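Student Robotics Club Takes Up Garment Handling for Spring Project

Feb 16, 2025

The Brada Student Robotics Club has chosen the handling of everyday clothing as its project for the spring term. Members are collecting demonstrations of a single household task, the picking up and straightening of a cotton shirt left on a bed, and will use them to train the club's own software, which carries the project name Zalach.

The work is carried out with hand-held grippers. A student takes one in each hand and performs the task at an ordinary pace, while cameras record the movement of the fingers and the cloth. Each session begins with the shirt dropped on the sheet in a new position, and the student is asked to leave the rest of the room as it is. 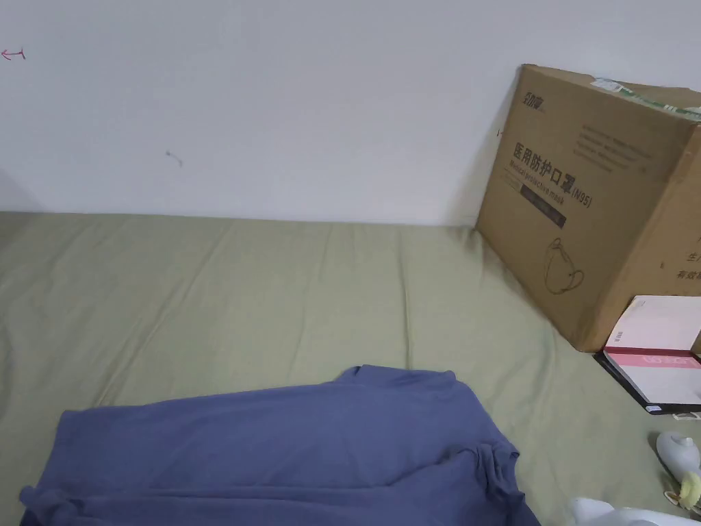
The club's adviser, Fung-ping Lui, told members at the opening meeting that clothing had been selected on account of its difficulty. "A box keeps its shape when you take hold of it," Lui said. "A shirt has a different shape every time, and the students have to decide where to grip it before they can think about anything else."

Members have set a goal of 200 recorded demonstrations before the end of the term. Sessions are limited to 20 minutes, after which the students change places. Over two terms, the club intends to move from shirts to towels and pillowcases – items that may call for different grips.

First-year members are paired with students who took part in last year's block-sorting project. All participants complete a short safety briefing and practice with the grippers on scrap fabric before their first recording. Notes on each session are kept in the club's shared log, including attempts in which the shirt slips from the fingers. 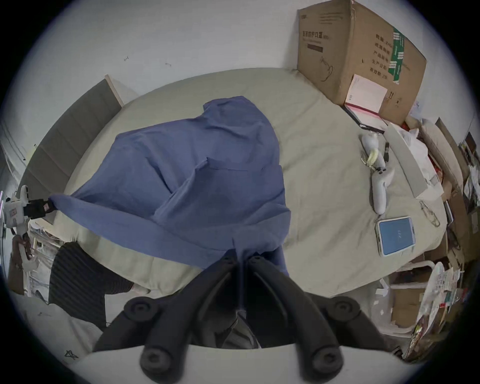 A blue shirt is lifted from the bed with two grippers during the club's garment project.

The club will present its results in June at the Tseng Student Showcase, where it plans to compare the Zalach software with demonstrations performed by members. Entries in the showcase are judged on written documentation as well as on performance.

Students who wish to join the project may register at the Preltik Building front desk. No previous experience in programming is required.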